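도심 상권 활성화 실무 강의 노트
제6강. 상권 관리자의 첫해: 점포 조사와 상인 면담
담당: Nélida Farías

지난 시간에는 상권의 경계를 정하는 방법을 배웠습니다. 오늘은 경계를 정한 다음에 관리자가 무엇부터 해야 하는지를 다룹니다. 제가 쓰는 한국어 용어가 교재와 조금 다를 수 있습니다. 그럴 때에는 교재의 용어를 따라 주십시오.

1. 점포 대장 만들기

관리자의 첫 번째 일은 점포 대장입니다. 사례로 읽은 Vergara 시의 중심 상권에는 점포가 547개 있습니다. 대장에는 주소, 업종, 영업 시간, 임차 여부, 건물주의 연락처를 적습니다. 빈 점포도 반드시 한 줄을 차지해야 합니다. 빈 점포를 빼고 만든 대장으로는 공실률을 계산할 수 없습니다.

업종 분류는 처음부터 너무 자세하게 하지 않는 것이 좋습니다. Vergara에서는 첫해에 분류를 지나치게 나누어서 다음 해 5월에 대장을 다시 만들었습니다. 음식, 소매, 생활 서비스, 사무실, 기타 정도로 시작하고 필요할 때 나누십시오.

2. 상인 면담

면담은 가게에서 하는 것을 원칙으로 합니다. 사무실로 부르면 상인은 민원을 내는 사람처럼 말하게 됩니다. 시간은 손님이 적은 오전이 좋고, 식당은 점심 장사가 끝난 뒤가 좋습니다. 질문지는 2쪽을 넘기지 마십시오. 매출액을 직접 묻지 말고, 작년과 비교하여 늘었는지 줄었는지를 물으십시오.

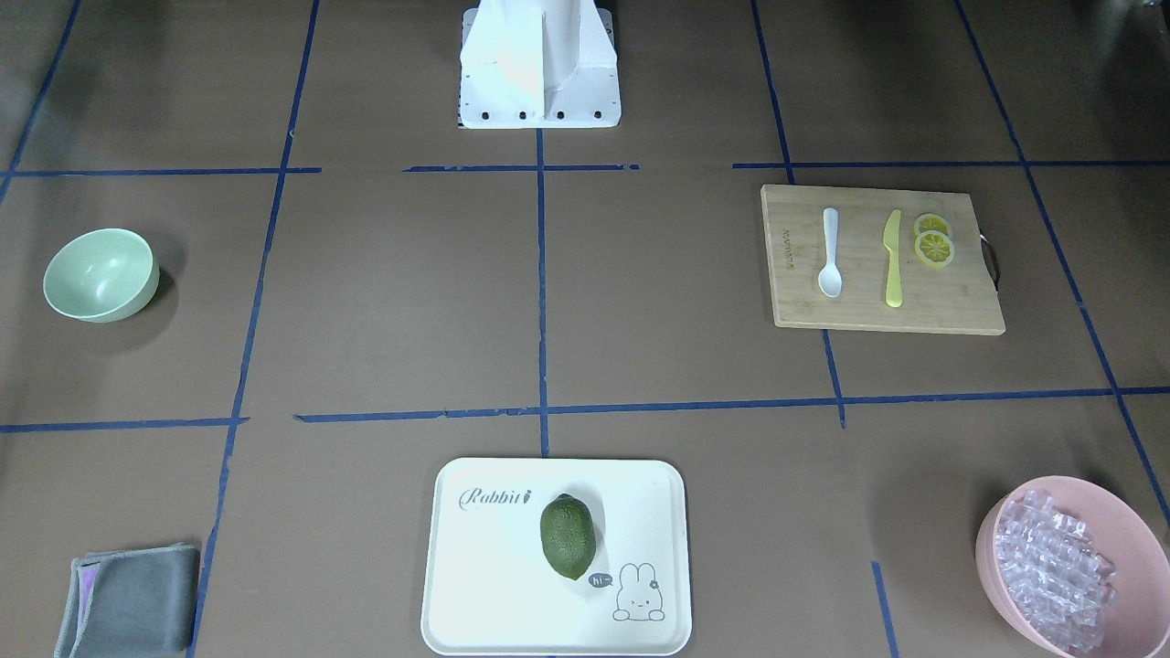
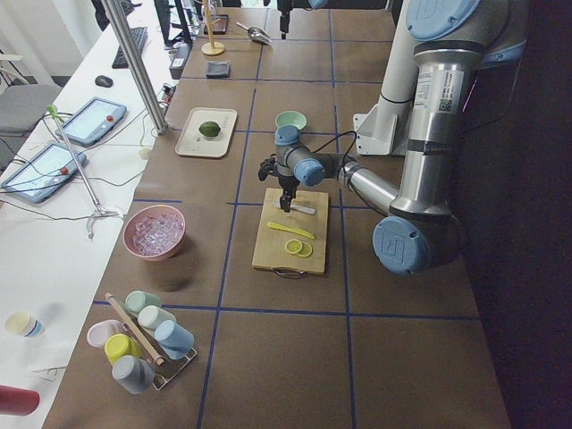
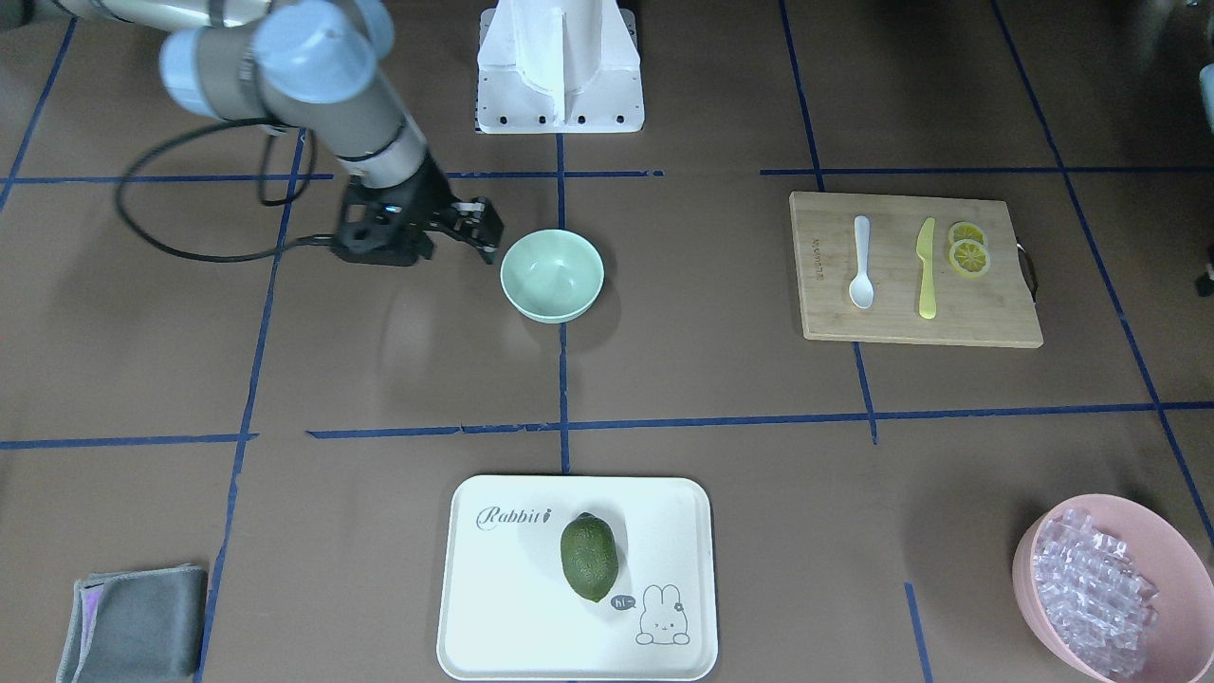
파란 테이프로 구획을 나눈 갈색 작업면

면담 기록은 그날 안에 정리합니다. 상인의 말과 관리자의 의견은 다른 칸에 적어야 합니다. 학생들의 과제를 보면 이 두 가지가 섞여 있는 경우가 많습니다. "주차가 불편하다고 함"은 상인의 말이고, "주차장이 부족함"은 아직 확인하지 않은 의견입니다.

3. 작은 사업부터 시작하기

Cadar 거리의 관리자는 첫해에 간판 정비 한 가지만 했습니다. 신청한 점포에 비용의 절반을 지원하였고, 한 점포의 지원 한도는 200유로였습니다. 금액은 작지만 신청서를 받는 과정에서 건물주와 처음으로 연락이 된 점포가 많았습니다. 이 연락처는 나중에 빈 점포를 임시 매장으로 빌릴 때 사용되었습니다.

반대로 Skorby에서는 첫해에 큰 축제를 열었습니다. 방문객은 2,167명이었으나, 축제 구역 밖의 상인들은 도로 통제 때문에 손님을 잃었다고 항의했습니다. 축제가 나쁜 사업이라는 뜻은 아닙니다. 면담을 먼저 했다면 도로 통제 시간을 다르게 정할 수 있었을 것입니다.

4. 용어 정리

공실률: 전체 점포 가운데 비어 있는 점포의 비율. 면적을 기준으로 계산할 때에는 따로 표시합니다.
핵심 점포: 다른 가게에도 손님을 보내 주는 점포. 반드시 큰 점포일 필요는 없습니다.
임시 매장: 계약 기간을 짧게 정하여 빈 점포에 여는 매장.

과제

본인이 사는 동네에서 거리 하나를 골라 한쪽 면의 점포 대장을 만드십시오. 상인 한 분을 면담하고 기록을 함께 제출하십시오. 면담 전에는 수업 과제라는 것을 꼭 말씀드려야 합니다.

다음 시간에는 Cistia의 상인회 규약을 읽습니다. 회비와 의결권에 관한 조항을 미리 읽어 오십시오.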